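Pre-run checklist for simulated household cells, with reviewer comments
Applies to: Pindmont cell models, rail and soft-goods tasks
Revision: August

Scope

Complete the checklist before any simulated run whose results will be used to release a motion program to hardware. A run without a signed checklist may be used for debugging only. Mark each item Pass, Fail or N/A. N/A needs a comment.

Section A. Scene geometry

A1. Fixed rails and rods have collision geometry along their full length. Pass.
Comment: Collision mesh compared with the visual mesh at both ends. The channel is closed over in the collision mesh. Acceptable for transit moves. Not acceptable if a later task requires contact inside the channel.

A2. Brackets are attached to a static parent. Pass.

A3. Wall and panel boundaries have no gaps or overlaps. Fail.
Comment: Overlap of 2 mm between the brown panel and the grey wall, at the line where the rail bracket is mounted. The solver reports contact at rest. Correct the panel origin. Do not suppress the contact pair.

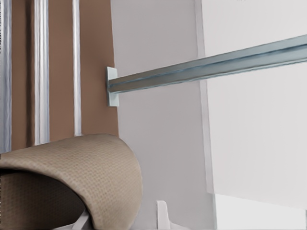

Siu-fong Huang
Simulation Safety Reviewer, Hurnon

The rail meets its white bracket at the joint between the two surfaces, so an error in either one moves the keep-out zone for the rail. For this reason A3 is treated as a blocking item. The keep-out zone must be generated from the corrected geometry and must not be typed in by hand.

The woven beige piece in the foreground is covered in Section B. It curves over a recess, and a planner that treats the recess as free space can route a link into it. Use the convex hull for transit moves and the detailed mesh for approach moves only.

Section B. Soft goods

B1. Soft items are flagged as deformable or rigid in the scene file. Pass.
Comment: Flagged rigid for this revision.

B2. Rigid stand-ins carry a clearance margin of at least 32 mm. Pass.

B3. Friction values are recorded with their source. Fail.
Comment: Value present, source missing. C. Akanda to supply.

Section C. Motion limits

C1. Speed and force limits match the hardware configuration. Pass.

C2. Protective stop triggers in all 3 test poses. Pass.

C3. Planned path holds clearance from rails at 100 percent of programmed speed. N/A.
Comment: Held until A3 is closed. A result at reduced speed does not satisfy this item.

Section D. Records

D1. Scene file, solver version and random seed are stored together. Pass.

D2. Changes since the last signed checklist are listed. Pass.
Comment: P. Liao asked whether lighting changes belong on the list. They do if the task uses camera input.

Disposition: not released. Resubmit after A3 and B3 are closed, with C3 completed. Sections A and C must be repeated in full.

Second reviewer: Chih-ming Lam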